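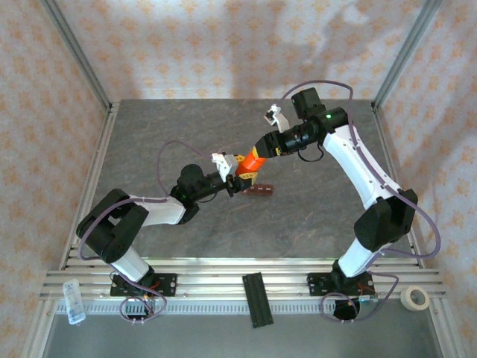

Workshop Notes — No. 943

Keeping a Small Storage Server Healthy at the Bench

Most home and shop servers fail for dull reasons: heat, dust, a tired power supply, or a drive that had been logging errors for months. The notes below apply to any tower or short rack case with four to eight drives.

Placement

Keep the case at least a hand's width off the floor. Fine dust travels low, and a bottom intake will collect it first. Leave the same gap behind the exhaust. Do not share an outlet strip with a saw, compressor or vacuum. A motor starting up can pull the line down far enough to reset a cheap power supply.

Labels

Before a drive goes into its bay, write the last four characters of the serial number on a strip of tape and put it on the front of the tray. Device names such as sda and sdb can change after a reboot. Serial numbers do not. Keep a second copy of the list on paper, taped inside the side panel.

Dust

Clean the intake filter every February and again at the end of summer. Shops that sand indoors should do it monthly. Shut down, unplug, and carry the case outside. Hold each fan blade still with a finger before using compressed air. A fan spun hard by an air nozzle can wear its bearing. The foam filters in Morkel cases can be rinsed in plain water and must dry overnight before they go back in.

Drive checks

Run a short self-test weekly and a long one monthly. Three values matter on spinning drives: reallocated sectors, pending sectors and interface CRC errors. A rising CRC count usually points at the cable, so reseat or replace it first. Pending sectors that remain after a full scrub mean the drive should come out. On my own pool, one drive went from 0 to 800 reallocated sectors between two monthly tests, and it was replaced the same evening.

Scrubs

Schedule the scrub for a night when no backup runs. The two jobs compete for the same heads and both slow down. My last scrub covered 3,126 gigabytes and finished before morning with no repairs.

Backups

A mirror is not a backup. It copies a deletion as faithfully as it copies a file. Keep one copy on a drive that is normally unplugged, and restore a folder from it twice a year. Pick a folder with many small files — mine holds 3,000 — and compare checksums after the restore.

Cables and screws

Dumlao trays take the shorter flat-head screw. The longer one will touch the board on some drives. Never mix modular power cables between brands, even when the plugs fit. Elteck and Genderov supplies use the same connector with different pin orders.

So-ying Hsiao
Last revised 18 Apr 2025

Contact | Copyright Workshop Notes | Back to top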